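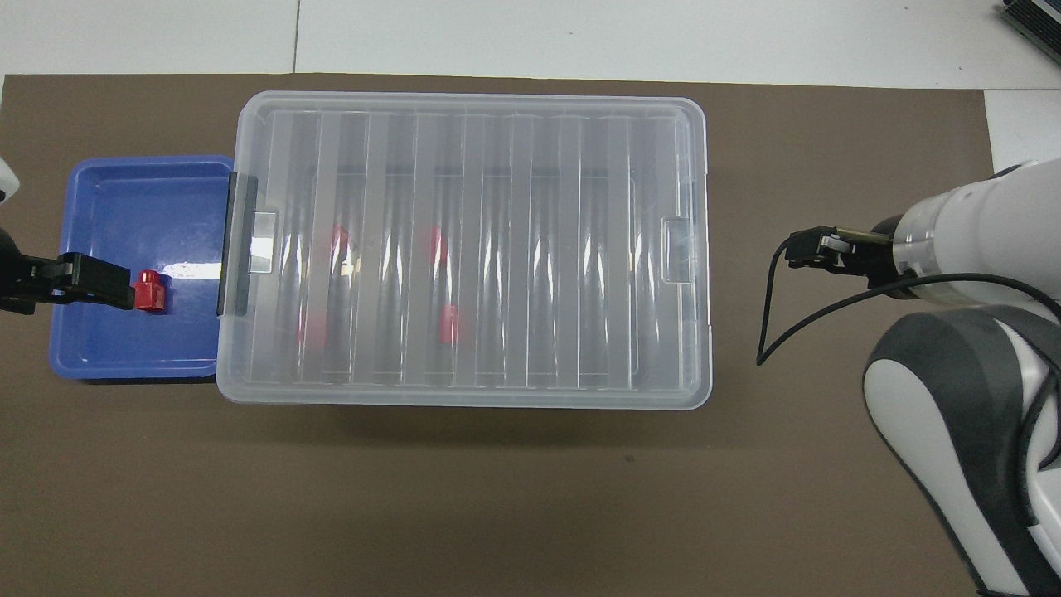 I have been putting off the button and bits cupboard since November, and this week I finally got stuck into it. You know the cupboard — every house has one, full of jars and biscuit tins and little bags of things that came off other things. My new rule is that everything small goes through a shallow tray before it goes anywhere else. Mine is bright blue plastic with a raised rim, and I love it to bits! A little red piece like the one sitting in it shows up straight away against that colour, whereas on the brown mat I'd be patting about for it with my glasses pushed up on my head. The rim stops things rolling off onto the floor too, and the rounded corners mean you can sweep a finger round and scoop out the last stragglers.

I got the tray idea from my friend Mekdes Asfaw, who does beading and has trays for everything (trays inside trays, I'm fairly sure). She told me to tip out one jar at a time and finish it before opening the next. I ignored her on the first evening and emptied four. Never again. I had cup hooks mixed in with press studs and it took me until bedtime to get back to where I'd started.

The other half of the system is the big clear box with the lid that clips down. I'm so pleased with it. I can carry it by myself, it's wide enough to lay things out flat, and the lid has ridges all the way across so it feels good and stiff. I keep the mat underneath while I'm working, as our white table marks if you so much as look at it.

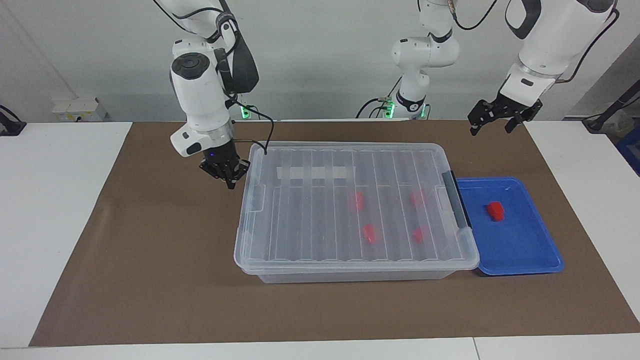
What I'm still working out is how to divide up the inside. Sibel Coşkun reckons old yoghurt tubs, cut down to the same height. I tried matchboxes first and they looked gorgeous for one afternoon, then went soggy at the corners when I put a damp sponge down beside them. Yoghurt tubs it is! We get through enough of them here.

So far I've sorted 273 buttons, and yes, I counted, it was raining. 156 of them are plain white shirt buttons, and I couldn't tell you where the shirts went. The favourites are 2 big green coat buttons from my aunt's place in Kozan, which I'm going to put on a cushion if I can settle on a fabric. I'm tossing up between a grey wool and some mustard corduroy left over from the curtains.

Eight jars still to go. If anyone has a good use for odd curtain rings, leave me a comment, I've got a whole tin of them.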